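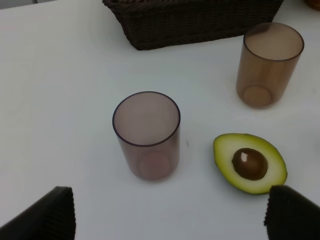 **Tag der offenen Tür bei Stadura - wer war noch da?**

**blechbieger_ost**
War im April in Karkaneck und wollte mal fragen, ob noch jemand aus dem Forum da war. Ich hatte mir das ja eher als Bratwurst mit Roboter vorgestellt. Die Bratwurst war um halb zwölf aus, der Roboter hat durchgehalten. Eins zu null für die Technik.

Vorgeführt wurde Greifen auf dem Tisch, durchsichtige Plastikbecher und eine halbe Avocado, dazu ein Flechtkorb. Becher in den Korb, Avocado in den Korb, alles wieder raus, nächste Gruppe. Ich stand vier Durchgänge lang da und habe mich gefühlt wie früher vor der Waschmaschine.

**Nullpunkt77**
Ich war nachmittags da. Fand es ehrlich gesagt mager. Unsere alte Zelle in der Firma legt seit Jahren Gussteile in Gitterboxen und will dafür keinen Applaus. Und wer bitte hat im Betrieb eine halbe Avocado auf dem Band?

**blechbieger_ost**
> Und wer bitte hat im Betrieb eine halbe Avocado auf dem Band?

Die Kantine, wenn man die Preise anschaut.

**frau_schlepplast**
Nullpunkt, deine Gussteile liegen aber auch jeden Tag gleich da. Ein durchsichtiger Becher ist für eine Kamera so ziemlich das Gemeinste, was man hinstellen kann, man sieht ja den Tisch durch. Und bei der Avocado ist die Frage, ob man sie am Rand packt oder ob hinterher der Kern durch die Halle rollt. Bei uns am Vormittag ist er drin geblieben. Mein Sohn war enttäuscht.

**Nullpunkt77**
Bei uns hat er den Becher beim zweiten Mal umgeworfen. Danach hieß es, das sei »ein interessanter Fall«. Das sage ich meinem Meister demnächst auch.

**kettenfett**
War nicht da, lese nur mit. Welcher Greifer war das? Im Prospekt steht einer von Branham, in der Einladung war von Jiang die Rede.

**frau_schlepplast**
Zwei schwarze Finger, innen geriffelt. Den Namen habe ich mir nicht gemerkt. Die Kamera sitzt vorne mit dran, auf dem Monitor daneben konnte man mitschauen. Das war für mich das Beste am ganzen Tag, man sieht erst da, wie wenig so ein Ding vom Tisch mitbekommt.

**blechbieger_ost**
Jiang war laut dem Mann am Stand die Steuerung, Branham der Greifer. Könnte ich aber auch vertauscht haben, hinter mir lief die Hüpfburg.

**kettenfett**
Und der Preis?

**blechbieger_ost**
3.139 Euro wollten sie für den Greifer allein. Arm »auf Anfrage«. Wenn etwas auf Anfrage ist, frage ich grundsätzlich nicht an.

**Nullpunkt77**
Für 3.139 Euro räume ich denen den Tisch persönlich ab. Mit Kern.

**spaltmass**
Jetzt mal sachlich. Ich habe am Vormittag mit einer der Entwicklerinnen geredet. Sie hatten vor dem Termin 186 Probeläufe mit genau diesem Aufbau, Becher und Avocado immer woanders hingestellt. Ob die alle geklappt haben, wollte sie nicht sagen, hat aber gelacht. Für Obst und Gemüse in Kisten gibt es wohl ernsthaft Interessenten, deshalb die Avocado. Man muss das nicht toll finden, aber mit Gussteilen hat es halt nichts zu tun.

**Nullpunkt77**
Gut, das mit dem Umstellen habe ich nicht gewusst. Bei uns hat keiner was umgestellt, das sah aus wie ein festes Programm. Dann hätte man es halt dazusagen können - auf der Tafel stand nur was von »Intelligenz zum Anfassen«, und anfassen durfte man nichts.

**frau_schlepplast**
Bei unserer Gruppe durften die Kinder die Becher verschieben. Vielleicht wart ihr zu alt.

**kettenfett**
Machen die das nochmal? 6 Leute aus unserer Schicht hätten Interesse, davon mindestens einer wegen der Bratwurst.

**spaltmass**
Im Herbst angeblich, steht noch nicht auf der Seite. Parken besser unten am Sportplatz, die Zufahrt oben war ab zehn dicht.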